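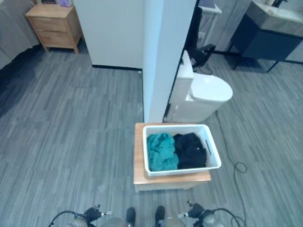
Our Grendell washer has started stopping before the last spin, and I'd love some help working out whether it's the machine, the drain, or me. It's the compact front-loader that came with the apartment (Prudbridge Court, unit 208), and up to now it has been a quiet, obliging little thing. I don't want to throw a whole family wash at it while it's like this, so I've settled on a test load of just the teal and the black, which live in the white basket on the low wooden stool beside the toilet when they're not going round. The stool is handy for this – it saves bending, and I can set the basket down and get straight to the dial. If I always put the same things in, I figure at least one part of the puzzle stays put.

What happens, as best I can tell: I choose Everyday, it fills, it turns, it rinses, all perfectly normal. Then it gets to the point where you'd expect it to wind itself up for the final spin, gives a couple of slow, thoughtful turns, stops, and shows a little blinking faucet symbol. The door unlocks after a while. There is usually a bit of water left in the bottom of the drum, enough to wet my fingers and not enough to slosh.

Things I've tried so far:

Switched it off at the wall, had a cup of tea, switched it on again. It finished that one load beautifully and then did the same thing the next morning.

Used less detergent. I'd moved over to Skoso liquid in the fall and I'm a generous pourer, so I went down to the lowest line on the cap. Fewer suds in the window, same blinking faucet.

Checked that the faucets behind the machine are fully open. They are. One is a bit stiff but it does turn.

Looked in the manual. The page for the blinking faucet says "see filling," which I did, and filling seems to be the one thing it's doing well.

I haven't opened the filter flap at the bottom. I'll be frank, I'm a little nervous of it after what happened at our last place, where I let most of a cycle out over the hall carpet. If you tell me it's the next step I'll do it, but I'd like somebody to walk me through it first.

Status: open
Category: Laundry, in-unit
Reference: 232

Reply from Prudbridge Resident Support

Hello, and thank you for such a thorough note. It really does help. On that model the blinking faucet covers water going in and water going out, and the manual is not at its best on the subject. From what you describe we'd look at the drain side first.

Please do go ahead with the filter, and we promise it's kinder than the one at your last place. Turn the machine off and wait until the door has unlocked. Open the flap at the bottom right. You'll find a short rubber tube with a stopper, next to a round cap. Put a shallow dish under the tube and pull the stopper. Let it run, put the stopper back, empty the dish, and repeat until you get only drips. Then unscrew the round cap slowly, with an old towel on the floor.

Let us know what you find in there. And could you tell us which drain hose you have? Some apartments on your floor were refitted with a Hattar hose, which has a blue collar, and it matters a little how high it's clipped.

Update from resident

Well, I did it! It took far more dishes than I expected, and I ended up using the pie dish, which is the only thing I own that's flat enough to go under there. No flood. I was absurdly pleased with myself.

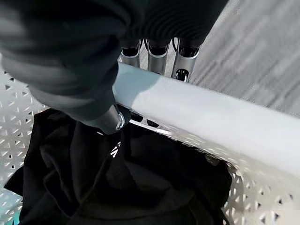 In the filter there was a hair tie, a good deal of gray fluff, a collar stay and the paper remains of what I think was a bus ticket. I rinsed it all off, wiped round the opening with a cloth and screwed the cap back until it stopped. Then I ran the test load on Everyday with the Skoso at the lowest line.

It got further this time. It drained, I could hear it drain, and it started to spin properly for perhaps a minute before it slowed right down and tried again. It did that several times over. No blinking faucet, which felt like progress, but in the end it gave up and finished the program without ever reaching full speed. Everything came out heavier than it should have, so I wrung it out over the tub and hung it up.

The hose does have a blue collar, so I suppose that's the Hattar. It comes up behind the machine and goes down into the pipe, and there's a plastic clip that it looks as though it ought to be sitting in. It isn't sitting in it. I didn't like to push it in without asking.

Reply from Prudbridge Resident Support

Well done, and thank you for your service with the pie dish. A hair tie on its own can be enough to cause trouble, so you were right to be suspicious of the drain.

Please do push the hose into its clip. It should go in with a click and shouldn't need any tools. When it hangs loose it can sag behind the machine, and some of the water it has just pumped out finds its way back.

As for the spinning and slowing, we think that's a different matter and may well be the test load itself. Very small loads are hard on these machines. One item soaks up more than the other, they both end up on the same side of the drum, and the washer feels itself wobbling and backs off. It's protecting itself, though we know it looks like sulking. Would you try again with a few more things in? Half a drum is plenty. Mix big and small if you can, and shake things out as they go in so they don't start off in a ball.

Update from resident

Oh dear, so my clever test load was part of the problem. I did wonder, somewhere around the fourth attempt at spinning, but I'd grown attached to the idea of keeping everything the same.

The hose is in its clip. It took a firmer push than I'd have dared without your say-so, and it did click. 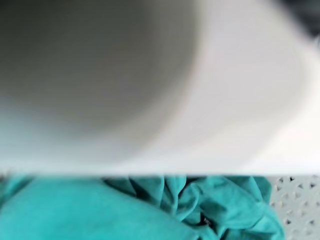 I added a bath towel, two pillowcases and some everyday shirts, shook them all out, and left the dial on Everyday. It filled, turned, rinsed, drained, and then off it went. One slow try to get itself balanced and then full speed all the way to the end. No symbols of any kind. The drum was empty of water when I opened the door, and the towel was only as damp as a towel ought to be.

I've since done a darks load and a load of sheets and both finished. The sheets took a couple of goes to settle, but I gather that's sheets for you.

Two small questions before you close this. How often should I be doing the filter? And if I really do need to wash only a couple of things, is there a better program than Everyday for it?

Reply from Prudbridge Resident Support

So glad to hear it. Once a month is about right for the filter, or sooner if you've washed anything fluffy or found an empty pocket you were sure had something in it. For a couple of items, use Delicate with the spin turned down, and add a towel for company if you have one handy. Do stay with the lower line on the detergent cap too. Extra suds can slow the draining all by themselves.

We've made a note against unit 208 that the Hattar hose is now clipped, and we'll leave the ticket open for another week in case the faucet symbol comes back.

Update from resident

No faucet! Several loads in now, including one with jeans, and every one has finished its spin. Please go ahead and close it, and thank you for being so patient with my long messages. The pie dish has been through the dishwasher twice and is back in the cupboard.

Status: closed, resolved by resident
Closed: November 2022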